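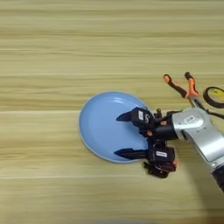
Greifer mit geöffneten Backen über dem hellblauen Teller, Tischplatte in hellem Holz.

Kelance Aufnahmepaket im Test: Demonstrationsdaten für Greifaufgaben

Das Kelance-Paket besteht aus Aufnahmesoftware, Kalibrierwerkzeug und einem Exportmodul für gängige Trainingsformate. Roboterarme und Greifer gehören nicht dazu, unterstützt wird alles, wofür ein Treiber mit Positionsrückmeldung vorliegt. Getestet haben wir Version 6 im August auf einem zweiarmigen Aufbau mit Kopfkamera. Die Teleoperation übernahm überwiegend Wanda Ridgeway, die Auswertung Nobuhle Shabalala.

Einrichtung

Die Installation verläuft ohne Besonderheiten. Die Kalibrierung der Kopfkamera gegen beide Arme verlangt 33 Stützposen; bricht man vorher ab, verwirft die Software den gesamten Satz. Ein Zwischenspeichern fehlt. Nach einem Neustart des Rechners musste die Zeitsynchronisation zweimal von Hand angestoßen werden. Im Handbuch steht dazu nichts, der Hersteller Grornell verwies auf den Dienst im Systemmenü, danach lief sie stabil.

Aufgabe und Datensatz

Als Testaufgabe diente das Anfahren und Aufnehmen eines flachen Tellers am Rand. Flache, matte Teile ohne Griff sind für gelernte Greifstrategien unangenehm, da schon kleine Höhenfehler den Versuch beenden. Aufgezeichnet wurden 125 Episoden mit variierter Anfahrt. Verlangt war ein Start mit offenem Greifer über dem Tisch, damit das Modell die Annäherung vollständig sieht.
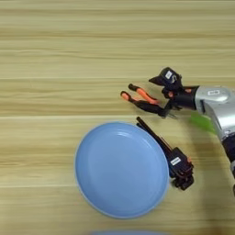

Zweiarmige Variante: eine Hand hält die Zange mit orangefarbenen Griffen, die zweite steht rechts neben dem Teller.

Für Episoden mit Werkzeug lässt sich pro Arm ein eigenes Etikett vergeben. Das ist sauber gelöst: Die Etiketten bleiben beim Schneiden an der Zeitachse hängen und landen als eigene Spalte im Export. Weniger gelungen ist die Vorschau. Sie zeigt beide Arme in derselben Kurvenfarbe, bei überlappenden Bewegungen hilft nur das Ausblenden einer Seite. Im direkten Vergleich mit Fetden, unserem bisherigen Werkzeug, ist die Durchsicht trotzdem schneller, vor allem wegen der Tastenkürzel für Verwerfen und Behalten.

Bildqualität und Verdeckung

Die Software speichert Einzelbilder wahlweise verlustfrei. Bei dieser Kameraposition ist die rechte Tellerhälfte während der Anfahrt regelmäßig durch den Greifer verdeckt. 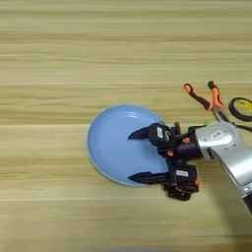

Beide Fingerspitzen über der Tellerfläche, rechter Bereich verdeckt.

Kelance bietet dafür einen Verdeckungsfilter, der Bilder unterhalb einer einstellbaren Sichtbarkeit markiert. Mit der Voreinstellung von 40 Prozent wurden zu viele brauchbare Bilder markiert, darunter solche, in denen der linke Tellerrand klar zu erkennen war. Auch Glanzstellen stören den Filter. Wir haben ihn abgeschaltet und von Hand sortiert. Wer eine Handgelenkkamera einsetzt, kommt vermutlich ohne ihn aus.

Export

Der Export lief fehlerfrei durch. Gelenkwinkel und Bilder lagen zeitlich korrekt beieinander. Greiferöffnungen werden allerdings normiert abgelegt, die Rohwerte gehen verloren, sofern man die Option nicht vor der Aufnahme setzt. Nachträglich geht es nicht. Der Konverter für das Nel-Format ist als Vorabversion gekennzeichnet und ließ die Etiketten weg.

Bewertung

Plus: Etiketten pro Arm, schnelle Durchsicht, zuverlässiger Export im Hausformat.
Minus: Kalibrierung ohne Zwischenstand, Verdeckungsfilter, Rohwerte nur auf Anforderung.

Für Gruppen mit vorhandener Hardware eine brauchbare Wahl. Für den einarmigen Betrieb genügt die kleinere Lizenz, der Funktionsumfang ist bis auf die Etiketten pro Arm derselbe.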